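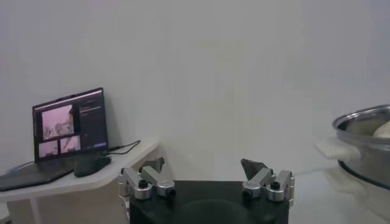 Home office corner > White desks, rounded corners, worth it?

pankaj_s
Moving the laptop desk into the small room. White table, rounded corner at the front, white side panel under it, plain off-white wall behind. Want to keep the wall bare but the other half says it looks like a dentists. Shelf? Paint? Leave it? Budget 200, could stretch to 300 if I must.
Pankaj Sachdeva

Grekitz
Leave it. Bare wall is restful. My last place had shelves over the desk, spent 3 years banging my head.

mossytoast
Disagree. White on white goes grey by teatime, esp in January. Paint it. Soft green, one tin, done in an afternoon.

Grekitz
Green on video calls makes you look ill. Just saying.

mossytoast
Depends on the green!!

Vashisht_77
Never mind the wall, how are you finding the rounded corner? Mine's square and I've a permanent bruise on my hip. Looking to swap.

pankaj_s
Corner is great — walk past it all day, no bruises. You lose a bit of surface though. Mug tends to end up near the edge.

Vashisht_77
Can live with that. Cheers

landadside_lin
Would not spend 300 on a wall. Decent lamp and a chair first. Paid 400 for my chair and don't regret it, back is loads better. Also get the laptop up on a stand or your neck will go.

Grekitz
400 on a chair, blimey

landadside_lin
Second hand too. You only get one back

mossytoast
Still say paint. Tester pots are cheap, do a patch behind the laptop and look at it for a week.

pankaj_s
Ok will try a tester patch, not touching the rest til I've lived with it. Lamp is a good shout. Anyone know if the Navthorpe clamp ones fit a curved edge or does it need a straght bit?

Vashisht_77
Needs a straight bit I think. Clamp it along the back.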